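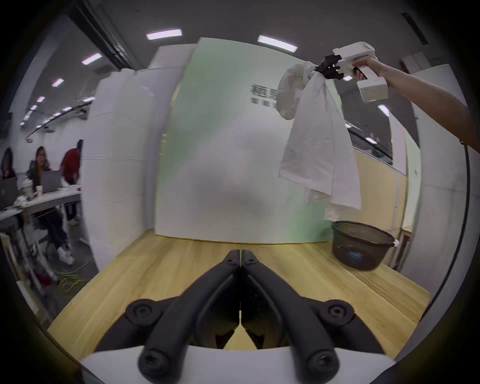
Tellberg Handheld Kit > Guides > Section 4: Recording cloth tasks

Search the guides... Go

4. Recording your first cloth set

Okay, you've charged both grippers and paired them with the Conent app (if you haven't, go back to section 3, I'll wait). Now for the fun bit! I usually start new people on cloth into a basket, and I still do a short set myself whenever we change the settings.

1. Clear a stretch of table and put the basket within easy reach of your right hand. A mesh one is fine.

2. Drop the cloth on the table and let it land however it likes. Please don't fold it! The model needs to see messy starts.

3. Hold both grippers by their handles and bring the fingers into view of each camera. Close and open each one fully, so Conent can read the finger range.

4. Press Record and wait for the beep.

5. Pinch the cloth near the middle, lift it until the corners are clear of the table, carry it over the basket and let go. Slow and steady. I count to 4 on the way across, which feels silly but keeps my speed even.

6. Pull back, hold still for a breath, then press Stop.

7. Mess the cloth up again and repeat. We ask for 100 takes per cloth, and 500 takes in all before you send a set to training.

Note: Dropped it halfway? Pick it up and carry on, then tag the take "recovery" in the app. I used to delete mine and I really wish I hadn't, those takes are gold for the Samuel model.

Note: People working in the background are fine, as long as they've said yes to being recorded. Ask before you start.

Caution: Keep your free fingers away from the gripper joints. They pinch harder than you'd think (ask me how I know).

Caution: Don't squeeze the trigger past the stop. If the finger reading sticks, finish the take, tag it "bad" and redo step 3.

I take a break every 21 takes, when my wrist starts to grumble. Uploading is in section 5.

< Previous | Contents | Next: Uploading >

Contact | © Tosholm | Back to top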